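Tustance Robotics Club – Build Notes
Adding a wrist camera to the simulated gripper

Posted 2023-01-15

These notes cover the second half of the simulator unit. By now you should have the arm loading in the club's Mansilla workspace without joint errors. If the arm falls through the floor on load, go back to the previous page and fix the base link first.

The competition task in November requires the arm to find its target from the wrist view alone. The overhead camera will be disabled, so every team needs a working wrist camera before writing any pick code.

Step 1. Create the camera link

Open the arm file and find the hand link. Add a new link called wrist_cam and attach it to the hand with a fixed joint. Do not attach it to either finger. A camera on a finger link will move each time the gripper opens, and the calibration will be useless.

Give the link no mass and no collision shape. Pinach complains about a massless link at load time – the warning can be ignored as long as the joint is fixed.

Step 2. Set the offset and tilt

Start with the camera behind the hand and above it, looking along the approach direction. Then tilt it 15 degrees toward the fingertips. Save the file and reload. Editing the offset while the simulator is running changes the display but not the stored value, which cost one team most of a session.

Step 3. Check the view with the gripper open

Open the fingers fully and render one still from wrist_cam. Both fingertips should be visible, at nearly the same height, with the hand base along the bottom edge. If one tip sits clearly higher than the other, the camera has picked up some roll. Set roll back to zero and render again.

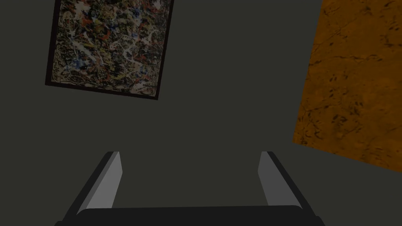
Maribeth Panganiban

The view between the fingers should be clear. In the still, the only thing in the gap is the gray-green wall. Any dark band across that space usually means the camera is inside the hand mesh; move it back in small steps until the band is gone.

A tilted background is normal. The painting and the orange surface are both at an angle to the image edges, although the fingers look symmetrical. The camera is fixed to the hand, so judge alignment by the fingers and never by the room.

Step 4. Set the clipping distance

The near clipping value decides how close a surface can be before the renderer drops it. The default is too large for a wrist camera and will slice off the base of the hand. Lower it until the base is drawn cleanly, then stop. Very small values cause flicker on distant surfaces.

Step 5. Keep the textures busy

Leave the patterned textures switched on in the room settings. Fumiko Kuroda's feature tracker needs corners and spots to follow. A splattered canvas or a veined panel gives it plenty; a flat wall gives it almost nothing. When the wrist points at bare wall, expect the track count to drop, and have your code hold the last good pose until it recovers.

Step 6. Record a test sweep

Run the sweep script from the Zurnar folder. It turns the wrist through its range and saves 100 stills. Go through them in order and look for the following:

Fingers shifting position between stills. The joint is not fixed, or the gripper was closing during the sweep.

Fingers missing from every still. The camera is facing backward. Rotate it 180 degrees about its vertical axis.

All stills identical. The script is reading the wrong camera. Check the name in the settings file, including the underscore.

Commit the arm file and one good still to your team folder. Closed-gripper views are covered on the next page.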